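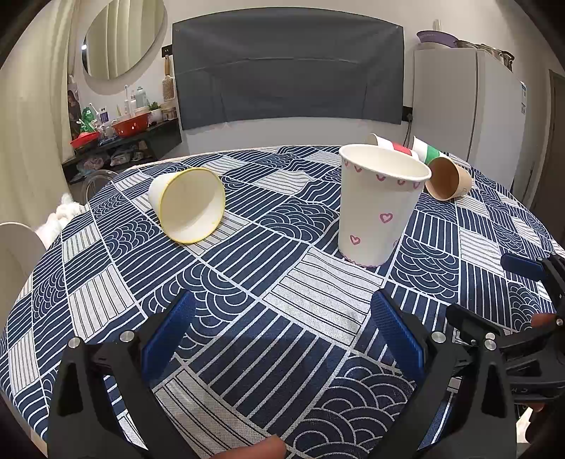

What is a paper cup made of?

Most paper cups are made of paperboard with a thin waterproof lining on the inside. The board gives the cup its stiffness. The lining keeps liquid from soaking into the board and allows the side seam to be heat sealed.

About Trunel

Trunel prints and supplies paper cups for parties, school events, church halls, office kitchens and small cafes. We work from 1655 Kinau Road, where the print room, the forming line and the packing area share one floor. Orders are taken by phone, by email and at the front counter.

The company was started by Ehsan Akbari and Agata Donati, who had worked together at a folding carton plant. Their first product was a plain white cup sold by the sleeve to caterers. Printed cups came later, after caterers began asking for a colored rim so that hot and cold drinks could be told apart on a serving table. We still sell the plain white cup.

What we make

The range is called Polow. It has 18 stock designs in four groups:

Plain: white and kraft brown, no print.
Rim and band: white with a single colored rim, or with one wide band around the body.
Stripe: two-color stripes.
Party: small repeated motifs such as hearts, dots and stars, with or without a border at the base.

All stock designs are single wall. Double wall cups are made to order. Lids are bought in from an outside supplier and checked against our rims before they are listed. A lid that fits one size should not be assumed to fit another, even where the two cups look alike when stacked.

Customers often mix designs on one table so that guests can find their own cup again. For this we pack an assorted sleeve with several designs in it. The mix changes with stock and cannot be specified. If you need an exact split, order by design.

How a cup is made

Board arrives on reels, already lined. It is printed flat, on the unlined side, and then die cut into fan-shaped blanks. Each blank is wrapped around a tapered form and the two edges are overlapped and heat sealed to make the side seam. A round bottom disc is set in, and the lower edge of the wall is folded under and pressed to hold it. Last, the top edge is curled outward to form the rim.

The rim does most of the work of keeping the cup round. A cup with a weak curl will go oval when it is picked up full. A loose curl will also let a lid slip. Yen-ting Peng runs the forming line and takes samples at the start of each reel and after every stop. Samples are filled and left to stand on blotting paper. The seam is then cut open and looked at under a lamp.

Print register is checked at the seam, where a stripe or border has to meet itself. A small mismatch is normal on a tapered cup. Our limit is half the width of the narrowest line in the design. Blanks outside the limit are baled with the trim.

Stability and handling

An empty paper cup is light and has a base narrower than its mouth. It tips easily in a draft or when a tablecloth is pulled. For outdoor tables we suggest leaving cups in short stacks, mouth down, until they are needed. Do not nest used cups inside clean ones.

Store sleeves closed, off the floor and away from steam. Board that has taken up moisture loses stiffness and does not get all of it back on drying. Opened sleeves should be folded over and clipped.

Our paper cups are not for use in a microwave or oven.

After use

Whether a lined cup can be recycled depends on the local program. Some take them, many do not. We print no recycling claim on the cup. Ask the hauler before setting out a separate bin, and empty all liquid first. Sorting goes faster if cups are kept apart from plates and napkins from the start.

Custom printing

The minimum for custom print is 200 sleeves per design. Artwork should be supplied as flat vector files in no more than four spot colors. Nosipho Hlongwane handles artwork. She will fit your design to the curved blank and send back a proof for approval. Straight horizontal lines have to be drawn as arcs on the blank to look level on the finished cup, so please do not warp the artwork yourself.

White ink is not available on kraft board. Pale colors on kraft will dry darker than on screen. A printed sample can be made for a fee, which is taken off the order if it goes ahead.

Staff and premises

Trunel employs 19 people. Agata Donati manages purchasing and accounts. Ehsan Akbari looks after the print room. Hugo Miranda is in charge of packing and dispatch, and is the person to ask for if a carton arrives crushed or short. Please keep the carton label, as it carries the reel number.

In January the forming line is shut down for tooling work. Stock designs ship as usual during the shutdown. Custom orders are held until it ends.

The counter opens at 8 a.m. and closes at 4 p.m. Entrance is from the Gallagher Lane side. Single sleeves of any stock design can be bought there without an account.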